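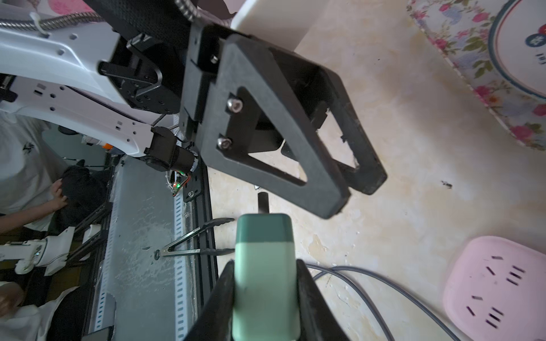 How does a song get on a music chart?

A music chart is a list of songs, put in order by how much people are listening to them. The song at the top is number one. Most charts come out once a week.

In the past, charts counted only records sold in stores. Now they also count streams, which are plays on a phone or computer. Many charts count radio plays too.

One stream is worth less than one sale. A chart might need a large number of streams to equal a single download. Each chart sets its own rules.

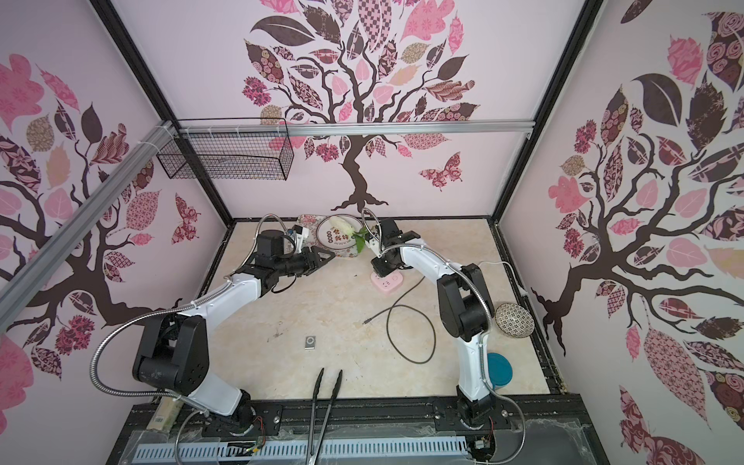
Cáceres, December

The local station, Radio Zolum, puts out a country music chart every Saturday. It has 70 places. This week 57 of the songs were there last week too. A song called "Multley Road" jumped from 87 points to the top 3 in points. 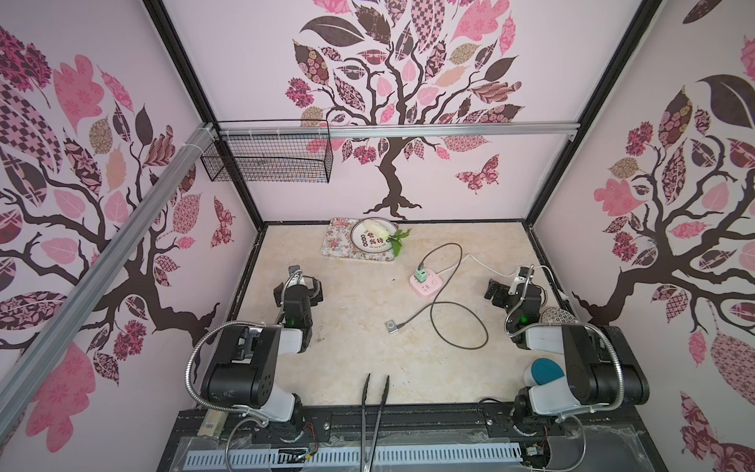 Sheyla Chambi wrote in to ask why old songs come back every winter. Holiday songs get played a lot in December, so their numbers go up. In January people stop playing them and they drop off the list.

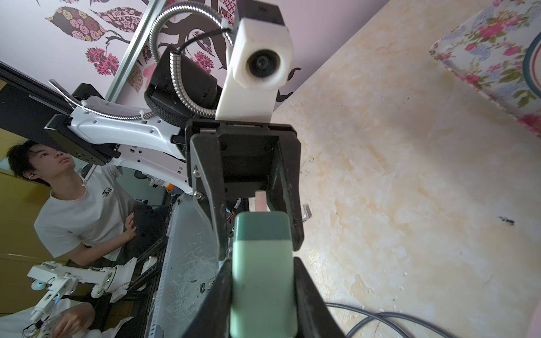
Other songs come back when they are used in a movie, or when another singer records a new version. The new version is called a cover. A cover gets its own place on the chart, and its plays are counted separately from the first one.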